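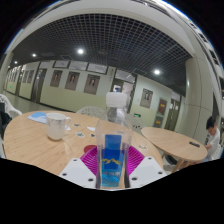
Dress and Textile History, second-year option
Session 4 handout: Reading museum labels for Persian and Kurdish-region dress
Course tutor: Shirin Parsa

Please read this before the session and bring your marked-up copy of the Garnham label sheet. I will not be going over the vocabulary again.

1. The problem

Most of what we think we know about dress in Iran under the Qajars comes to us through three kinds of source: painted portraits, travelers' books, and the garments themselves. Each has been used to prop up the other two. A jacket is dated by comparison with a painting. The painting is dated by comparison with another painting, and somewhere in the notes there is a traveler who spent 12 days in the city and saw women mainly from across a courtyard. By the time all this reaches a gallery wall it reads "Woman's jacket, Isfahan, early 19th century," and students copy it down as a fact.

I would like you to stop copying it down.

2. What a label usually claims

Take the entry for the short jacket in the Garnham sheet. It makes a claim about the wearer (a woman of rank), the place (Isfahan), the date, the material (silk with metal thread) and the occasion (court festivities). The material can be checked by looking, or with a microscope if the thread is in doubt. The date can be narrowed, though seldom as far as the label suggests. The other claims rest on something outside the object, and you need to ask what.

For the jacket, the trail is short. The dealer's invoice says "Isfahan." The accession register repeats the invoice. The 1930s catalog repeats the register and adds "court." No document I have been able to find puts the jacket in any court, or on any woman. Its cut would fit a slim adult or a well-grown boy. Saeed Yazdani has argued for the boy, and I think he goes too far, but his measurements are sound and the label's author doesn't seem to have taken any.

3. Paintings as evidence

The full-length pictures of women in wide, stiff trousers and sheer blouses are beautiful and turn up in every survey. Before using one as evidence of dress, consider the following.

Who was it for? Many were made to fill arched niches in a reception room. They belong to a set, and the costume may have been varied to suit the set.

Did the painter have the cloth in front of him? Pattern that runs flat across a fold, without bending, was probably filled in from habit.

Are the pearls possible? Manouchehr Mahmoudi once worked out the weight of the pearl edging on a painted outfit of this type and came to a figure no blouse of that gauze could carry without tearing at the shoulder. You can quarrel with his method (I do), but the question is a good one.

None of this makes the paintings useless. They are good evidence for what people liked to see painted. They are weaker evidence for what was worn on an ordinary morning in July.

4. Travelers

Treat with care. European men describe outdoor dress fairly well, as they saw plenty of it. For indoor dress they lean on earlier books, often without saying so. Compare any two accounts from our reader and underline the phrases they share. Ignacio Echevarría's article does this for trousers and finds the same comparison passed from book to book for two generations, including by a writer who presents it as his own impression.

Women travelers got inside the house, but they were guests, and people dress up for guests.

5. The garments

Survival is skewed. Rich cloth was kept, sold on, or cut up and made into something else. Plain cotton was worn until it fell apart and then used as rag. A collection of 40 pieces with silk in every one tells you what collectors bought. It tells you very little about a town.

Things to look for when you handle or examine a piece:

Old stitch holes that don't line up with the present seams.
Linings in a different state of wear from the outer cloth.
Braid that crosses a join and so must have been added after it.
Collar or cuffs replaced in machine-made fabric.
Dealer's or exhibition stitching, usually long, quick and in the wrong color.

The Tehrani jacket, which we will look at in slides, has 4 of these. It is still published as "complete and unaltered."

6. A note on "typical"

Plundow's handbook uses the word on nearly every page. Gholamreza Nikzad went through its plates and notes and could find no case where a "typical" garment was supported by more than two surviving examples. Plundow is still in print and still on our reading list – the drawings of cut are excellent – but please don't quote the text to me as if it settled anything.

The same goes for regional names. "Kurdish" on an old label can mean made by Kurds, bought from Kurds, bought in a town where Kurds traded, or thought by somebody in a saleroom to look the part. If the file doesn't say which, neither can you.

7. Written exercise

Choose one label from the Garnham sheet, other than the short jacket. In no more than 3000 words:

List each claim the label makes.
Say what kind of evidence would be needed for each.
Using the object file, say what evidence there is.
Rewrite the label at its original length, keeping only what you can defend.

The rewriting is harder than it looks, and carries most of the marks. A label that says "perhaps" in every line is no use to a visitor. If the date is weak, give a wider date and commit to it. If you don't know who wore the thing, describe the thing.

Due 10th December, on paper, to the department office. Footnotes count toward the length.

8. Reading

Required: Echevarría on trousers; Yazdani, the measurements chapter only; Nikzad's review of Plundow.

Optional: Mahmoudi on pearls. Gudar on metal thread is thorough and very dull, and you will need it if your object has any braid. The library has one copy, so photograph the tables and put it back.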